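Handout 4: Working rules for hand-held gripper recording

Course notes, Cornine Robotics Lab. Read before your first session in October.

Scope

These rules cover two-gripper work on household surfaces: tables, counters, beds, sofas. Bench work with the fixed arm is in the Dreler notes.

Before you start

Check that both grippers open and close fully with no load. Look at the jaw pads. Ridged pads pick up lint from soft goods and lose grip, so wipe them between sets. Tie back long sleeves and hair. A set is 8 takes, and a full session should not go past 42 takes per person.

Laying out the items

Mix hard and soft things. A bed is a good test surface because the cloth gives way under the load and wrinkles change from one take to the next. Do not smooth the cover between takes unless the task sheet says so. Bags and packages may stay at the back as clutter, but keep them clear of the items you plan to move.

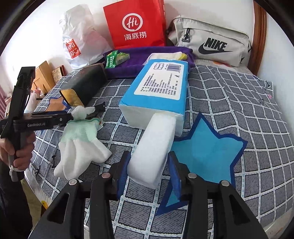

When both grippers are in use, one moves and the other holds. Agree on which is which before the take begins. Keep the jaws from touching each other — contact between them spoils the position log and can chip the pads. Close slowly on soft items and stop when the item is held. Squeezing harder does not help with cloth, and it bends sponge and foam.

Take hold of long items near one end only if the task calls for it. Otherwise grip near the middle.

Failed takes

Keep them. Mark the take as failed, give the reason in a few words, and go on. A dropped item is a valid result. Restart only if a gripper loses tracking or someone walks through.

Files

Name each file by task, set and take, in that order. Upload to the Tetteh folder the same day. Reports are limited to 800 words.

Revised 09/09/2023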